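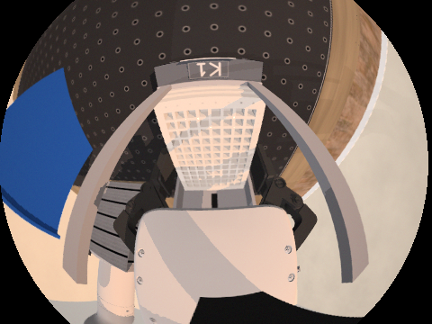
I started Breltidlow Hardware because I couldn't find a screw. It was for a closet door in my first house, and I drove to three stores with the stripped one in my shirt pocket, and all three tried to sell me a bag of forty that were almost the right size. I was mad about it for a week. When I get talking about this stuff people's eyes tend to glaze over, so let me just say that I'm the kind of person who looks at a plate with four small round screw heads, two on the left and two on the right like the one at the top of this page, and wants to know the thread before anything else. If you're that kind of person too, hi! You've come to the right shop.

We sell hardware for old houses. Hinges, latches, sash locks, door plates, cabinet pulls, coat hooks, and a truly silly number of screws. We're on the main street in Garkthorpe, in what used to be a shoe store (the slanted little stools are still here and you're welcome to sit on one while I dig). We also mail things all over the country, and these days that's a bit more than half of what we do.

## How it got going

The first version of the shop was a folding table at the Saturday flea market. I'd bought the leftover stock of a closed lumber yard, sight unseen, and it came to 166 coffee cans of mixed parts. I sorted them in my kitchen over one winter. My family ate a lot of dinners standing up.

I figured I'd sell it off, get my kitchen back and go on working at the phone company. But people kept turning up at the table with one broken thing in their hand, and more often than not I had the match, or something close enough that a file and ten minutes would fix it. One woman bought a single window latch for a dollar and came back the next week with a pie. I quit the phone company in the spring, which in hindsight was a bit early. We had a couple of very thin years.

The name is just the name of the street I grew up on. People ask if it's a family name or Welsh or something – nope, it's a street, and a short one.

## What's on the shelves

About the old stock first. Anything we pull out of a house before it's torn down gets cleaned by hand and tagged with where it came from, as far as we know. I don't strip finishes unless they're already gone. If there are five coats of paint on a hinge I'll take those off, sure, but the brown underneath took a long time to get like that and I'd like to leave it alone. You can shine it up yourself if you want a shiny one, I won't be hurt (much).

Then there's the new stuff. We carry the Zurkby line of hinges and pulls, which I like for the plain reason that the holes are where the old holes were. You'd be surprised how many reproduction hinges look right and then want all new holes a quarter inch over, and there goes your door frame. We also have our own small line of sash locks called Akanda. They're cast for us at a foundry two counties over, and they come in two sizes and three finishes. I'd wanted to make a sash lock for years. The first batch was terrible and I still have most of it in the basement.

And the screws. Slotted, mostly, in steel and brass, with round, flat or oval heads. We have 567 kinds in the drawers right now, counting each length and finish as its own kind, and yes, you can buy one. One single screw. That was the whole point of the place. Screws are priced each, and the price is written on the front of the drawer.

## Matching things by mail

This is the part of the job I like best. If you've got something you can't identify, mail it to us or send a photo with a ruler next to it. Please use a real ruler! We get a lot of thumbs and quarters, and I can work from a quarter but a thumb tells me nothing.

A few things that help me out:

- The distance between screw holes, center to center. For old plates this matters more than the outside size.
- How thick the door or sash is.
- Any writing on the back, even half a word of it.
- What room it's from. Kitchens got different hardware from parlors in a lot of houses, and it narrows things down.

If I can match it I'll write back with a price. If I can't, I'll tell you that too and usually point you to someone who might. There's no charge for looking. It takes me up to 12 days in the busy season, a lot less in winter, and I go through them in the order they arrive, so a second email won't bump you up (it just makes me feel guilty).

## Who "we" is

There's me. I do the buying and the matching, and I'm the one at the counter most mornings. There are two part-timers, one who runs the shipping table and one who cleans the old pieces in the back and has much better ears than I do for telling brass from plated steel by dropping it on the bench. My sister keeps the books from her house and comes by when the numbers worry her. There was a shop dog for a long time and there may be another.

We ship 2,000 packages in a good year, and every one of them gets packed on the same old door laid across two sawhorses.

## Coming by

The shop is open Tuesday through Saturday, from ten to five. Parking is behind the building, and you get in by the alley door, the green one. Bring the broken part with you! I know it sounds obvious, but people do drive an hour and then describe it to me with their hands.

We close for two weeks in December so I can redo the drawers. Orders that come in while we're closed go out the first week of January – oldest first, same as always. If you have a box of old hardware from a grandparent's garage and want it to go somewhere useful, email me before you haul it over, as the basement is pretty full. I'll want to see it, though. I nearly always do.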